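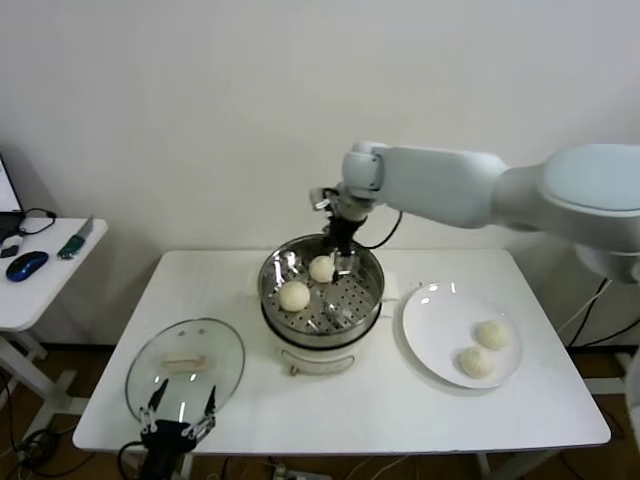 Sarden Kitchen Notes
03/06/2026

OK, the electric steamer. Everybody I follow has decided it's the best thing to happen to frozen buns. I've been reheating buns in a pot with a lid since college and I have doubts. Thread.

First claim: "it frees up the stove." My stove is free. I am one person eating buns. The counter is the thing I'm short on, and now there's a pot, a lid that needs its own parking spot, and a plate to put the buns on.

Second claim: "perfect every time." The Raltar recipe card says 13 minutes from frozen. The bag says something else. The guy in the Wernstead cooking group says whatever you do, ignore both. So which time is the perfect one?
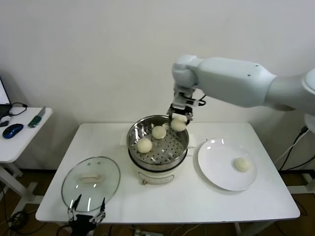
And spacing. Every recipe tells you to leave room between them and then shows you a basket packed like a subway car. Buns swell. If they touch, they weld together and you tear the skin getting them apart. Three at once is plenty for me.

Somebody will say use paper squares. Fine, but I bought a pack of 100 in October and they curl up and stick to the bun anyway. I pick paper out of my lunch.

Moving on to draining, and to the plate. I keep seeing advice to let buns rest in the steamer with the lid off. I don't buy it. The bottoms sit over hot water the entire time, so what are they resting from?

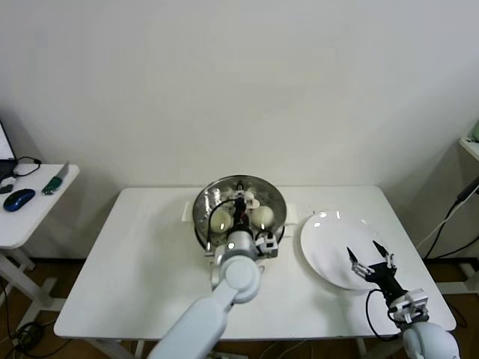
My rule is get them out while they still look a little underwhelming. A gummy bottom is the most common complaint I see and people always blame the flour. I blame the waiting. If there are two bun-like rounds in the steel and a big round plate right next to it with nothing on it, the plate is where they should be. Close by, too. Carrying a hot bun across a kitchen is how you end up with floor bun.

Also not convinced by the "wipe the lid halfway through" trick. You lift it, all the steam leaves, and now you're guessing at the time again. I tried a towel under the lid instead. Slightly fewer drips. Slightly damp towel. Call it a draw.

Then there's cleaning. "Just rinse the basket." Sure, if your basket has no holes in it. Dough gets in the holes. I have gone after mine with a toothpick and I resent it.

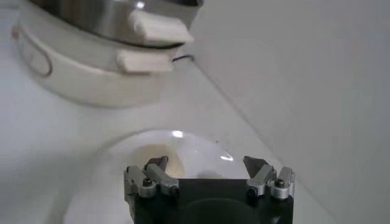

Ibrahim: Soak it right after you unload and the dough comes off with a brush. Two minutes. You're letting it dry on there and then blaming the pot.

Maybe. I'll try soaking it tonight, but I'm timing it, and if it takes longer than 2 minutes I'm posting the number.

Last one, for the 246 of you who voted in the poll. "Steamer" beat "pot with a lid" and I'd like to know how many of you own both. Voting for the one you already paid for doesn't count.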